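Hand-Held Gripper Build - Frequently Asked Questions

Last touched up in May. If your question isn't covered, ask Manolis Liapis or Leonidas Sfakianakis at the Sultdale shared workshop on a Wednesday evening.

What is the project?

We're building a pair of hand-held grippers for recording how a person does a job at a table, so that a robot arm can be trained on the recordings later. We call the pair Trovden. Manolis does the mechanical side and Leonidas does the software.

Do I need a robot arm to start?

No. You can record for months before you need one. Build the grippers first and get used to them.

What does it cost?

Our pair came to $600 in parts, not counting the computers. The second gripper was cheaper than the first because we'd stopped breaking fingers by then.

Can I print the parts at home?

Yes, if your printer bed is big enough for the tracking mount. Print the fingers on their side. If you print them upright they snap along the layers, usually at the worst time.

Why are they wired? Wouldn't batteries be easier?

We tried batteries in the first version. They made the grippers heavy and went flat partway through a session. Cables get in the way for the first hour and then you stop noticing. Leave plenty of slack, and run them off the side of the table so they don't drag over whatever you're handling.

What sort of table do I need?

Any solid table that doesn't wobble. We put a white board on top of ours. It marks easily, and we wipe it down when we remember to.
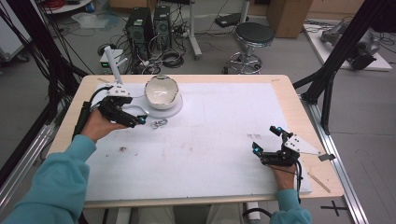 Start with things you already own. Bowls and plates are good practice, as the rims give the fingers something to hold. Small metal bits are much harder and you should expect to drop them a lot. Don't use your good dishes.

How many recordings do I need?

More than you'd like. Our first attempt used 80 and the results were poor. We now have 2,008, spread over several tasks, and the simpler tasks work well enough to show people.

How long should a session be?

We stop after 3 short blocks. Past that your wrists get tired and you start doing the job in odd ways, which ends up in the data.

The tracking jumps about. What's wrong?

Check that the mount is tight before you touch the software. Ours was loose for a fortnight while Leonidas rewrote code that was fine. After that, look for shiny surfaces near the table - a mirror caused us trouble once.

Can I use your files?

Yes. The drawings are in the Ververidis folder on the workshop's shared drive and the recording program is called Wotard. Both are free to copy and change. Please tell us if you fix something.

Can I come and try them?

Yes, any Wednesday after 6 pm. Tie back long hair and leave your coffee on the bench by the door.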